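The quota at Fevside was 51 accepted demonstrations per operator per shift. Juwita Ginting had 3 left when the upstairs room started to empty out.

She checked the marker card, closed the fingers once to zero the width reading, and began episode 1,592. Reach, close, lift, place, open. The log took each one as a row: start time, end time, operator, pass or fail.

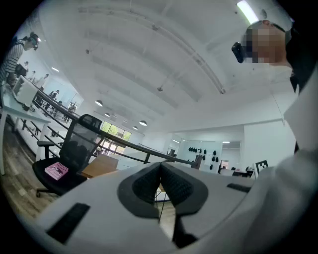 *Gripper held up between episodes, upstairs room, Fevside.*

The batch was due at 3,000. Ladi Shehu had rejected nine of hers that week for hesitation — a pause before closing, under half a second, always at the same point in the reach. The model had started to copy it. In the last test run the arm had stopped over a cup, waited, and gone on.

She watched that clip twice. It was her pause.
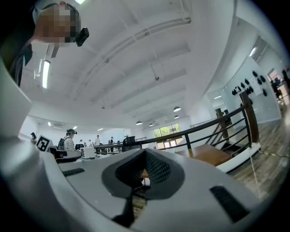 Murray Lemieux wrote under her note in the log that hesitation was data too, and that he would keep the nine if it were up to him. It was up to Shehu.

She read the comment, left it open, and reset the cup to its start position. At 4:40 she began the next episode. She reached, paused, and closed the fingers.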